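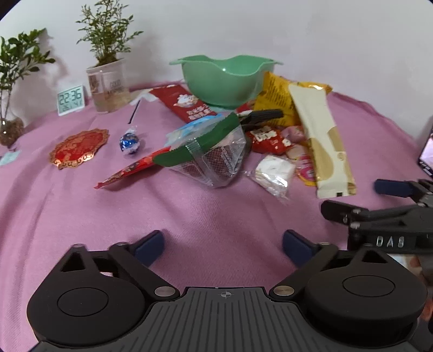

Figura 4.1 Mesa coberta com tecido cor-de-rosa. A superfície apresenta uma textura fina e dobras suaves.

Capítulo 4
O fio do tecido e a preparação antes do corte

Objetivos do capítulo

Ao terminar este capítulo, o estudante deverá saber reconhecer a urdidura, a trama e o viés num tecido plano, endireitar uma peça que chegou torta da loja e decidir se ela precisa de ser lavada antes do corte. Estes conhecimentos serão usados em todos os projetos da segunda parte do livro, a começar pela bolsa Amo, do capítulo 5.

4.1 Porque começamos pelo fio

Quando ensinei pela primeira vez a costura de retalhos, na oficina da Rua Salazar, eu entregava aos alunos o tecido já cortado. Queria que chegassem depressa à máquina. Os blocos ficavam bonitos na mesa, mas em casa, depois da primeira lavagem, muitos alunos encontravam quadrados que já não eram quadrados. O erro era meu. Eu tinha cortado as peças sem olhar para a direção do fio, e cada uma encolheu para o seu lado.

Desde então, a primeira aula é feita sem tesoura. Os alunos recebem um pedaço de algodão, puxam-no com as mãos nas três direções e escrevem no caderno o que sentem. Recomendo ao leitor que faça o mesmo antes de continuar.

4.2 Urdidura, trama e ourela

Todo o tecido plano é feito de dois conjuntos de fios. A urdidura é o conjunto que fica esticado no tear, ao comprido. A trama é o conjunto que passa por cima e por baixo da urdidura, de um lado ao outro. Nas duas margens, onde a trama dá a volta, forma-se uma faixa mais apertada que chamamos ourela.

A ourela é a melhor ajuda para encontrar o fio. A urdidura corre sempre paralela a ela. Se o pedaço já não tem ourela, puxe-o devagar nas duas direções: no sentido da urdidura o tecido cede pouco, e no sentido da trama costuma ceder um pouco mais. O viés, que fica a 45 graus, é o que mais estica. Por esta razão usamos tiras em viés para contornar curvas, e evitamos deixar o viés na margem exterior de um bloco.

Não use a ourela dentro do trabalho. Ela encolhe de maneira diferente do resto e a agulha entra nela com dificuldade.

4.3 Endireitar o tecido

Na loja, o tecido é muitas vezes cortado com pressa, e a linha do corte não acompanha a trama. Para corrigir, faça um pequeno golpe na ourela, segure um só fio da trama e puxe-o com paciência. O tecido franze e aparece uma linha fina — é por ela que se deve cortar. Se o fio partir, corte até ao ponto onde partiu e procure a ponta outra vez.

Depois dobre a peça ao meio, ourela com ourela. Se a dobra fizer ondas, deslize uma das camadas para a esquerda ou para a direita até que a dobra caia lisa. As ourelas devem continuar paralelas.

4.4 Lavar ou não lavar

Sobre esta questão os costureiros não estão de acordo. Nevzat Çetinkaya, com quem escrevi o caderno de exercícios que acompanha este livro, lava tudo no dia em que compra. Eu lavo os vermelhos, os azuis escuros e todas as flanelas, e deixo os outros como vieram, com a goma, que facilita o corte preciso.

O que não se deve fazer é misturar. Numa mesma manta, ou todos os tecidos são lavados antes, ou nenhum. Os conjuntos de retalhos já cortados, como os da coleção Dernari, não devem ir à máquina, pois as margens desfiam e a medida perde-se.

4.5 Termos deste capítulo

Urdidura: fios no sentido do comprimento.
Trama: fios no sentido da largura.
Ourela: margem acabada, paralela à urdidura.
Viés: direção diagonal em relação aos dois conjuntos de fios.
Goma: acabamento que dá corpo ao tecido.

Antes de passar à secção seguinte, prepare 2 pedaços de algodão do mesmo tamanho, um lavado e outro por lavar, e marque em cada um a direção da urdidura com um lápis de tecido. Vamos usá-los na página 316, no exercício do bloco Unley.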